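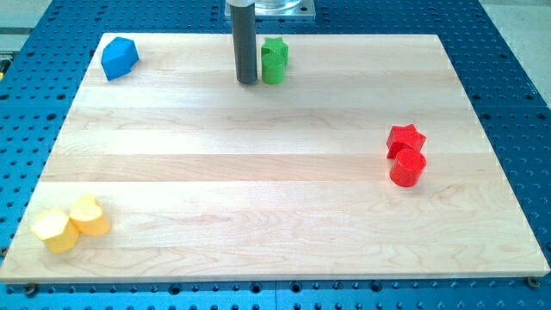

4.3 Verificação da ponteira e da altura sobre a tábua

O procedimento aplica-se à célula de empurrar blocos Zaseo, com ponteira cilíndrica e tábua de madeira clara. O fabricante garante que a calibração de origem se mantém durante 1.330 horas. Não conte com isso. Na célula de Ploncombe a altura já estava fora ao fim de 267, e o programa continuava a indicar "OK" no ecrã.

Atenção: trabalhe com o braço em modo manual e velocidade reduzida. O botão de paragem tem de ficar ao alcance da mão, do lado de quem opera.

1. Afaste os blocos para as margens da tábua e deixe o centro livre. Podem ficar agrupados por cor, o programa não quer saber. Os sete têm de estar sobre a tábua antes de arrancar a rotina.

2. Confirme que a tábua assenta por inteiro na mesa perfurada. Carregue com a mão em cada canto; se algum ceder, limpe por baixo antes de continuar. Apertar mais os parafusos não corrige uma tábua empenada, por muito que a versão anterior deste manual o sugerisse.

3. Verifique a ponteira à mão, com o braço parado. Não deve rodar nem ter folga na placa de montagem.

4. Leve a ponteira ao ponto de referência, junto à margem do fundo, e desça-a devagar. Pare assim que uma folha de papel comum passe por baixo com ligeira resistência.

5. Grave essa altura como Z0. Suba 78 mm, volte a descer e repita a prova do papel.

6. Repita junto aos quatro cantos e no centro. Se o papel ficar preso num ponto e passar solto noutro, o problema é de nivelamento, e mexer no Z0 só o esconde.

Nota: a rotina "Autonivelar" existe no menu. Desde a revisão de outubro faz menos asneiras, mas ainda aceita como boa uma leitura feita em cima de um bloco. Use-a, se quiser, depois do passo 6 — nunca em vez dele.

Cuidado: a superfície da madeira reflete a luz. Se a câmara perder um bloco na zona clara, mude o ângulo do candeeiro antes de alterar os limiares de cor. Os valores que a Yurchenko recomenda foram afinados noutra sala, com outra luz.

7. Corra um ciclo curto a velocidade reduzida, com um único bloco. Riscos novos na tábua significam Z0 baixo demais: volte ao passo 4.

Registe o valor de Z0 na folha da célula, com data e iniciais. Dúvidas sobre a folha: Morfudd Humphreys.

Última revisão desta secção: 3 abr. 2025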